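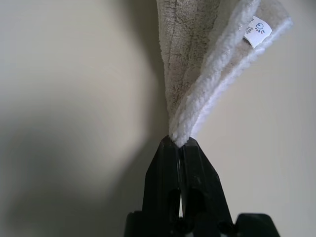
Equipment Planning Meeting, Wudimham site
Minutes, February

The meeting opened at 9:30 a.m. The minutes of the January meeting were accepted with one correction: the Flumosberg quote was for parts only, with no shipping.

1. Spare gripper fingers
Two options were on the table. Qaisi sells fingers in pairs and delivers in 3 weeks. Flumosberg is cheaper but will only take orders of 27 pairs or more. The group did not want to hold that much stock before the finger shape is settled. Agreed to buy from Qaisi for now and ask Flumosberg again in the summer.

2. Towels and other fabric
The towel budget was set last year at $1000 and most of it is still there. Request to buy more terry cloth with thick edges and sewn-in labels, as well as thinner cloths. Approved. Receipts go to the site office, not to the lab inbox.
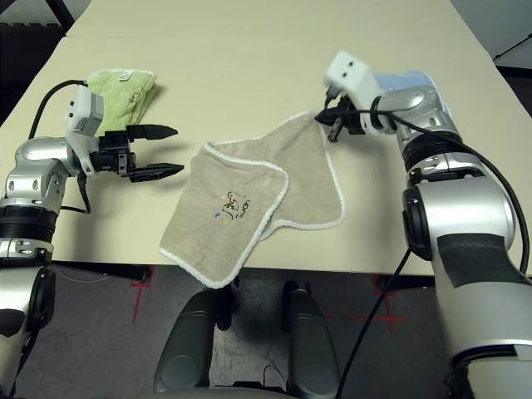 Item 2: towel work at the two-arm station. Right gripper closed on a corner of the beige towel.

3. Cables
Discussion of whether to pay for a cable guide kit for both arms. Rumitz has offered a kit, but the price leaves out fitting. One view was that clips and sleeves from the store room would do for this year. The other was that a damaged cable costs more in lost time than the kit does. No decision. Rumitz to be asked for a price with fitting included.

4. Second station
The request for a second two-arm station stays in the plan for next year. Floor space has to be confirmed first, and the power supply on that side of the building has not been checked. A second table of the same height should be priced with it — it was left out of the last estimate.

5. Service contract
The current contract covers 2 visits a year. Agreed to renew on the same terms.

Actions
Order fingers from Qaisi: lab.
Towel order and receipts: lab.
Fitted price from Rumitz: purchasing.
Floor space and power check: facilities.

Next meeting in March, same room. Closed at 10:40 a.m.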